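Weather spotters wanted for the Ulbridge winter log

Hi, I'm Dorota Olszewski, and I run the snow and ice log for Ulbridge and the farm roads north of town. We're looking for people to measure what falls in their own yards this winter, and if you've ever stood at the kitchen window arguing with the forecast, you're the person I want to hear from!

You don't need any training. You need a ruler, a flat board, a spot away from the house and the trees, and a willingness to go outside at 7 a.m. in whatever you happen to be wearing. (I own a very ugly purple robe and it has seen more freezing rain than most snowplows.)

What I'd ask you to do is pretty simple. Each morning from December through the end of March, you go out, measure the new snow on your board to the nearest tenth of an inch, sweep the board clean, and then measure the total depth on the ground somewhere it hasn't drifted. If there's ice, you measure the thickest part on a twig or a fence wire. Then you send it in by text or through the web form before 8:30. Zeros count, so please send those too - a blank tells me you slept in, and a zero tells me it didn't snow.

We had 80 spots on the map last winter and they bunch up badly. There are plenty of you along the river and hardly anyone up on Pacheco Hill, where the rain usually turns over to snow first. One storm last February gave the river folks a cold drizzle while Josiane Chauvin was up at the top of the hill digging out her mailbox. Hers was the only report we had from up there, so I'd dearly love some company for her. The stretch past the Hekano feed store is thin as well.

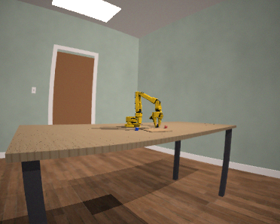
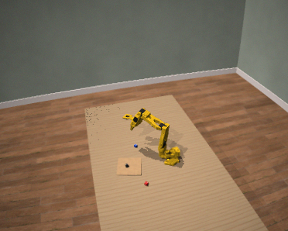 Ulbridge, October

A few practical things. This is unpaid, but we'll give you a snow board painted white, a ruler that doesn't start a half inch in from the end, and a rain gauge on loan if you want to do melted totals as well. Melted totals mean bringing the gauge indoors, letting it thaw and reading the water, so figure on a few more minutes. It's optional, and I won't nag.

Going out of town is fine. Just tell me which days you'll miss, or get a neighbor to fill in. If you come back to a pile of several days' snow, send it as one multi-day total and say so in the notes. Please don't split it up by guessing. I did that my first winter and I'm still a little embarrassed about it.

Kids are welcome as long as a grown-up checks the numbers. Renters are welcome too, and so is anyone with a balcony, although for balconies I can only use your notes on when the rain changed to sleet or snow. Those notes are great to have, by the way. "Big wet flakes mixed in at 4:15" is the kind of message that makes my whole afternoon.

I'm also looking for 2 people to help with the morning check, from 8:30 to 9:30. You'd go down the list, look for anything odd (twelve inches when all the neighbors have 1.2, say) and call the person to ask. You should be comfortable with a spreadsheet and kind on the phone. Rommel Lagman did it for the past few years and has promised to show you how his sheet works before he moves away.

To sign up, leave your name, your street and the best time to call at the front desk of the Ulbridge library, or use the form on the log's page. Tell me if your yard is windy, too. I'll call you back to talk about where to put your board, and boards can be picked up at the library any time in November.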